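How to sort a kitchen drawer and a biscuit shelf in one afternoon

Most kitchens have one drawer that sticks and one shelf where half-eaten packets go to be forgotten. I do both on the same afternoon, usually in September when the evenings start to draw in and I'm indoors more. You need a damp cloth, a dry cloth, a pencil, some plain labels and a clear surface to put everything on.

Start with the drawer. Take it right out if it will come, and tip the contents on to the table. Don't sort as you go. It is quicker to see it all at once, and you will find the second tin opener straight away instead of at the end. 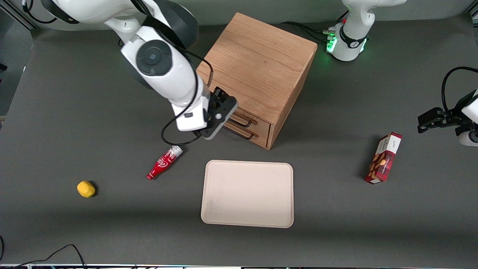
Wipe the inside with the damp cloth, then go over it with the dry one. Pay attention to the back corners, where crumbs collect. If the drawer runs on wood, rub a stub of candle along both runners before you put it back. Slide it in and out a few times. If it still catches, look underneath for a screw that has worked loose.

Now make two piles: things you have used since last winter, and things you haven't. The first pile goes back in. Put the longest items along the side and the small ones at the front. The second pile goes in a carrier bag in the hall. If no one has gone looking in it after a month, give it away.

Next, the biscuit shelf. Take every packet down and check the date. Unopened shortbread and plain biscuits keep well in a dry cupboard, but opened packets should go into a tin with a tight lid. Keep ginger biscuits and anything minty in a tin of their own – the flavour gets into everything else. Soft biscuits and crisp ones shouldn't share either, or the crisp ones will go soft.
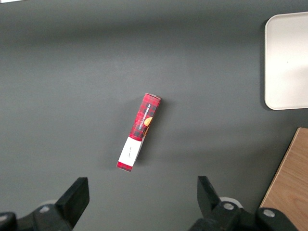 Vanilla shortbread in its tartan box.

Slim boxes are best stored upright, like books, with the name facing out. Stacked flat, the bottom one gets crushed and the top one is the only one eaten. My shelf is 78 cm wide and I leave a gap at one end for the tea.

Write the date you opened a tin on a label and stick it to the lid, not the side, as the side ends up against the wall. Pencil doesn't smudge and you can rub it out when you refill.

Put the oldest packets at the front and anything new behind. If a few biscuits have gone soft, spread them on a tray and give them 8 minutes in a low oven, then let them cool fully before they go back in the tin. They won't be as good as new but they are fine for a cheesecake base.

Comments

Edem Akpalu: The candle worked on a drawer I've been fighting for years. Would soap do the same job?

Gediminas Vaher: Soap is fine on wooden runners, Edem, I've always used it. Make sure it's a dry bar. I'd keep chocolate biscuits out of the warm cupboard as well, mine went white.

Contact Gikmont Home Notes | © Gikmont | Back to top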